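Calloway Riverfront Cable Line Moves to Detailed Design

2 comments | 60 shares
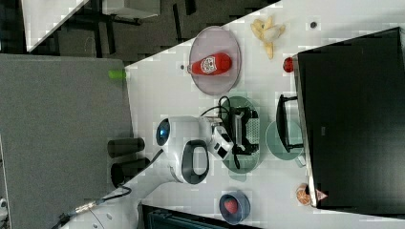 Project Overview

The Udside Transit Authority has approved the start of detailed design for the Calloway Riverfront Cable Line, an aerial gondola that will connect the Calloway rail station with the east bank of the river. The decision follows an eighteen-month feasibility study led by the architecture practice Darneo, working with the structural engineers at Luvgate.

The line will have three stations and will cross the river on two steel towers, one on each bank. Cabins will carry ten seated passengers and will be level with the platform at boarding, so that wheelchair users and passengers with strollers can enter without a ramp. The published journey time from Calloway station to the east bank terminal is six minutes. The same trip by bus currently requires a change at the market square and a crossing by the old road bridge, where delays during the evening peak are common.

"The crossing has been the weak point in the network for a generation," said Wanda Greenberg, director of planning at the Authority. "A cable line can be built over an active waterway without closing the bridge or the navigation channel, and that weighed heavily in the final assessment."

Station Design

Darneo has proposed a single design for all three stations, adapted to the ground conditions at each site. The drive equipment will be placed below the platform at the east bank terminal, which allows the other two buildings to remain low and largely open at street level. Roofs will be of laminated timber over a steel frame. Rainwater will be collected and used to irrigate the planting along the approach paths.

The middle station, on the west embankment, has changed the most since the first drawings were shown in May. Residents of the adjoining streets objected to the height of the original canopy and to the loss of afternoon light. The revised scheme lowers the roof and turns the building so that its narrow side faces the houses. Priya Montoya, the project architect, presented the changes at the most recent public session and confirmed that the row of mature lindens along the embankment will be kept.

Questions remain about noise. Luvgate has been asked to supply further measurements for the tower nearest the housing, including readings for night operation, and the Authority will publish these in full when they are received.

Passenger Capacity and Hours

In the opening phase the system will carry 500 passengers per hour in each direction. The cable and towers are being designed for a higher load, and cabins can be added at a later date without structural work. Service will begin at 5:30 a.m. and end at midnight. Existing transit passes will be valid on the line at no additional charge.

Next Steps

Soil investigation on both banks is expected to take 60 days. Small drilling rigs will be present on the embankment path during this period, and pedestrians will be directed to the upper walkway. Bicycle access will be maintained throughout.

Written comments on the revised station drawings may be sent to Bernadette Ferreira in the Office of Public Consultation. Printed copies of the drawings are available at the Authority's front desk and at the Calloway branch library.

60 shares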